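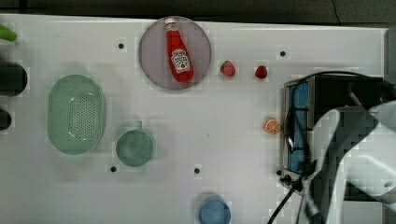 Getska open day, anyone else go?

tinsnip65
Went on Friday. The arm was sorting toy groceries on a white table next to a toaster oven. The flyer said "kitchen-ready by January." Ready for whose kitchen? I asked what the success rate was and got a brochure.

Posted Nov 10, 2023

marrowfat
I was in the afternoon group. Seemed fine to me. They said 1000 practice runs on that table alone.

tinsnip65
On that table, yes. With those items. Move it to my counter in bad light and then talk to me. I saw the Damus demo in 2022 and heard the same speech.

marrowfat
Damus was on rails with a script. Getska let people pick which item came next. A kid asked for the banana.

tinsnip65
A plush banana. You could grab that with barbecue tongs. Let me see it do a ripe one.

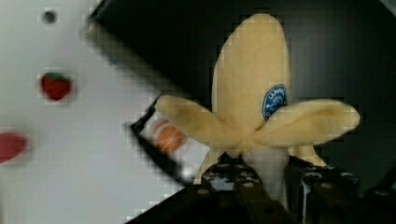
Silvana Falcão
Soft things are harder than you make out, tinsnip. They give when you squeeze and they flop around once lifted. I'd be more worried about the price, which they wouldn't discuss with us either.

tinsnip65
Fair on the squeezing. Still not lunch.

grelness_bus
Did anybody see the oven door opened? Our group got 35 minutes and they never got to it.

marrowfat
No, they ran out of time with us too.

tinsnip65
Same here. So that's three groups. I'm emailing them to ask.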